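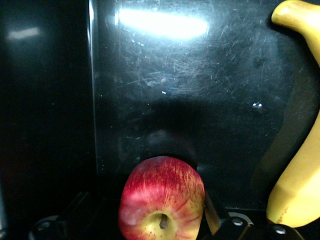 Drivers should not have to book a day off work to find out why a warning light has come on, according to Angeliki Moschos, and a first answer within the hour is what most of them want.

Rornora is to open a diesel and commercial vehicle diagnostics workshop in Parncombe in August. The new site will take vans, pickups and light lorries up to 7.5 tonnes, and will be the firm's first workshop set up mainly for fault finding.

The building has 6 service bays, two of them long enough for a long-wheelbase van with a tail lift fitted. It will open at 6.30am for drop-offs, with keys accepted through a night safe from the evening before. A waiting room with desks and charging points looks out over the yard.

Work on offer will include injector testing, turbocharger inspection, battery and alternator checks, wiring repairs and reading fault codes on most makes of van sold in the UK. The workshop will also trace parasitic battery drains, a job that can take several hours and that many general garages turn away.

Customers will be quoted a fixed price of £50 for a first diagnostic session. This covers a code read, a visual check of the engine bay and a short road test if the vehicle is safe to drive. A written report is given at the end, and the customer is free to take it to another garage. If further testing is needed, the price is agreed by phone or text before any more work starts.

Tadeo Villalba, workshop manager at Parncombe, said: "A fault code tells you where to start looking. We see vans that have had the same sensor changed twice when the trouble was a chafed wire a foot away. We would sooner spend the time on testing and fit one part."

The site will employ 23 people when it is fully staffed, including four apprentices. Recruitment for technicians is still open – applicants need a Level 3 qualification in light or heavy vehicle maintenance, or equivalent experience. Training on the company's own test equipment will be given at the Núñez depot before the opening.

Fleet customers will be able to follow their vehicles through Skernasex, the booking and job-tracking system already used at the firm's other branches. It shows the report, the parts ordered and the expected finish time, and sends a message when a vehicle is ready. Private customers can use it too, or book by telephone in the usual way.

Dayana Bedoya, fleet accounts manager, said: "Several local firms have been sending vans to Núñez and losing most of a day to the journey. They can keep the same account and the same rates at Parncombe."

Bookings for the first month are now being taken. The workshop will be closed on bank holidays.

Notes to editors

Rornora repairs and maintains light commercial vehicles for business and private customers.
The £50 price includes VAT. It does not cover parts, recovery or vehicles over 7.5 tonnes.
Interviews with Tadeo Villalba can be arranged through Benjamín Ojeda in the press office.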